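How to Bring Back a Dull Wooden Coffee Table in One Afternoon

I love this job. You start with a tired, cloudy table and by dinner you want to show it to everyone who comes through the door!

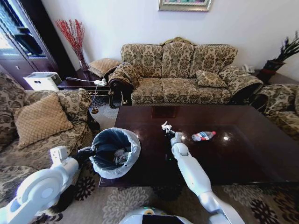 One reader wrote in to say that she had waxed her table every month for years and it only got cloudier, and she wondered whether she should sand it all off and start over. Please don't sand yet! What she describes is nearly always old wax and spray polish piled up in layers, and that comes off with a rag and some patience.

What you need

Mild dish soap
Mineral spirits
A stack of soft cotton rags (old T-shirts are perfect)
Very fine steel wool, the 0000 grade
Paste wax, clear or dark
Gloves, and a window you can open

Step 1: Clear and wash

Take everything off the table and get rid of the trash, the coasters, the magazines, all of it. Mix 2 teaspoons of dish soap into a bowl of warm water, wring your rag out hard, and wipe the whole top. Don't forget the edges, where sticky fingers do most of their work. Go over it again with plain water and dry it right away.

Step 2: Find out what finish you have

Pick a hidden spot, such as the underside of the lip, and dab on a little denatured alcohol with a cotton swab. If the finish turns soft and tacky, it's probably shellac, so keep alcohol well away from the rest. If nothing happens, you likely have varnish or polyurethane. Lacquer sits in between and will need lacquer thinner to react. I test every table, even ones I feel sure about, and I've been wrong more than once.

Step 3: Strip the old wax

Open the window and put on your gloves. Dampen a rag with mineral spirits and rub with the grain, one small section at a time. The rag will come up yellow or brown, and it's so satisfying! Keep switching to a clean part of the cloth. Let the top dry for 30 minutes before you judge it. Lay used rags flat outdoors until they're fully dry, never balled up in the trash.

Step 4: Deal with rings

White rings are usually moisture caught in the finish. Put a bit of paste wax on the steel wool and rub very lightly with the grain until the ring fades. Black rings have gone down into the wood itself, and those are a refinishing job for another weekend.

Step 5: Wax, wait, buff

Spread the thinnest coat of wax you can manage. Thinner than that! Leave it for 25 minutes, or whatever your can says, then buff with a clean rag until it stops feeling draggy. On dark wood I go for dark wax, as the clear kind can dry pale in the pores.

Keeping it nice

Dust with a barely damp cloth and skip the silicone sprays. Twice a year is plenty for wax. Mine gets its next coat in October, right before the heat comes on.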